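Kapitel 7
Rundes auf flachem Grund: der Packplatz und die Rolle

Lernziele
Nach diesem Kapitel können Sie einen Packplatz einrichten und abgrenzen, zylindrische Güter sicher ablegen und einschlagen sowie erklären, warum Folie knittert und was Sie dagegen tun können (Abschnitt 7.4, er ist kurz).

7.1 Zur Einstimmung

Wer sechs Kapitel lang Quader verpackt hat, neigt zur Überheblichkeit. Der Quader ist ein dankbarer Kunde. Er bleibt liegen, er hat Ecken, an denen man sich orientieren kann, und sein Karton sieht ihm ähnlich. Mit dem Zylinder beginnt der Ernst des Berufs. Er hat zwei brauchbare Flächen, auf denen er stehen könnte, und er liegt fast immer auf der dritten.

Im Ausbildungsbetrieb Kermani, aus dem viele Beispiele dieses Buches stammen, gehört das kurze Rohrstück seit langem zum Einstieg. Golshifteh Alipour, die dort die Versandabteilung leitet, legt jedem neuen Jahrgang eines hin, dazu einen Bogen Klarsichtfolie und ein Paar Handschuhe, und geht Kaffee holen. Bei ihrer Rückkehr ist das Rohr in der Regel eingepackt. Es liegt dann unter dem Tisch.

Im Februar führte sie darüber eine Strichliste. Von 94 Rohren blieben 72 beim ersten Versuch auf der Platte. Saeed Kiani, damals im ersten Lehrjahr, hielt das für eine gute Quote. Der Kunde, dem die übrigen Rohre in Rechnung gestellt worden wären, hätte vermutlich anders gerechnet.

7.2 Die Platte

Ein Packtisch muss eben sein. Das klingt nach einer Selbstverständlichkeit und wird deshalb so gut wie nie geprüft. Legen Sie vor Arbeitsbeginn ein Rohrstück in die Mitte, einmal längs und einmal quer, und warten Sie. Rollt es in beiden Richtungen nicht davon, dürfen Sie anfangen. Rollt es, sind die Tischfüße nachzustellen. Ein gefalteter Lieferschein unter dem Tischbein gilt in diesem Buch als Mangel, auch wenn er sich in der Praxis einer gewissen Beliebtheit erfreut.

Holz ist als Oberfläche unter Fachleuten umstritten. Es nimmt Kratzer an und Klebstoffreste auf, und es verzeiht Feuchtigkeit nur begrenzt. Dafür rutscht Folie darauf weniger als auf blankem Blech, und eine helle Platte zeigt jeden vergessenen Schnipsel. Verläuft die Maserung gerade, bekommt man noch eine Richtlinie geschenkt: Richten Sie die Rohrachse danach aus, und der Folienrand kommt einigermaßen gerade an. Wer gegen die Maserung arbeitet, arbeitet nach Augenmaß, und über Augenmaß denkt jeder besser, als es ist.

7.3 Die Grenze

Zum Packplatz gehört ein abgegrenztes Feld. Graues Klebeband, als Rechteck auf die Platte geklebt, reicht völlig aus. Innerhalb des Bandes liegt das Packgut, außerhalb alles Übrige: Schere, Lieferschein, Brotdose. Die Brotdose steht hier mit Absicht. Gonzalo Tejada, ein Kollege aus dem Wareneingang, hat über Jahre beobachtet, was in Packfeldern abgestellt wird, und die Brotdose führt seine Liste mit deutlichem Vorsprung an.

Kleben Sie das Feld groß. Die vordere Bandkante darf nahe an der Tischkante verlaufen, damit sich niemand über einen breiten Streifen ungenutzter Platte beugen muss. Nach hinten lassen Sie ein kurzes Stück frei. Bei rundem Packgut ist das die Strecke, auf der Sie noch reagieren können. 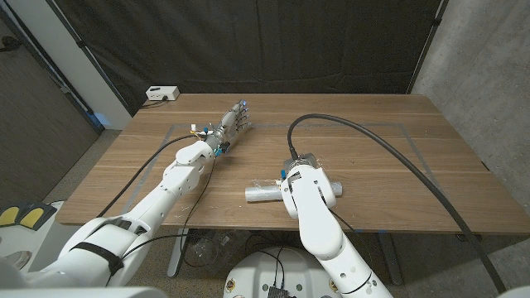
Bleibt die Frage der Lage. Ein Rohr wird waagerecht abgelegt und möglichst in der Mitte gefasst. Steht auf einer Seite mehr über als auf der anderen, so kippt es beim Anheben gern zur längeren hin – bei einem kurzen Stück lästig, bei einem langen ein Eintrag ins Unfallbuch. Fassen Sie im Zweifel nach. Folie, die nur einen Teil des Rohrs bedeckt, verschiebt sich beim Greifen, und was unter den Fingern nach festem Halt aussieht, ist dann womöglich bloß eine Falte.

Damit zur Folie selbst, über die mehr geschimpft wird als über jedes andere Packmittel. Sie knittert, sie haftet an allem außer an sich selbst, und ihren Anfang versteckt sie. Bevor wir ihr in Abschnitt 7.4 gerecht zu werden versuchen, bearbeiten Sie bitte die folgenden Aufgaben.

Aufgaben zur Vorbereitung
1. Kleben Sie an Ihrem Arbeitsplatz ein Packfeld ab und tragen Sie die Maße in Ihr Berichtsheft ein.
2. Legen Sie ein Rohrstück von 60 Zentimetern Länge hinein und bestimmen Sie durch Anheben den Schwerpunkt. Markieren Sie ihn mit Bleistift.
3. Notieren Sie am Ende der Schicht, welche Gegenstände sich im Feld befinden, die dort nichts zu suchen haben. Ihre eigenen zählen mit.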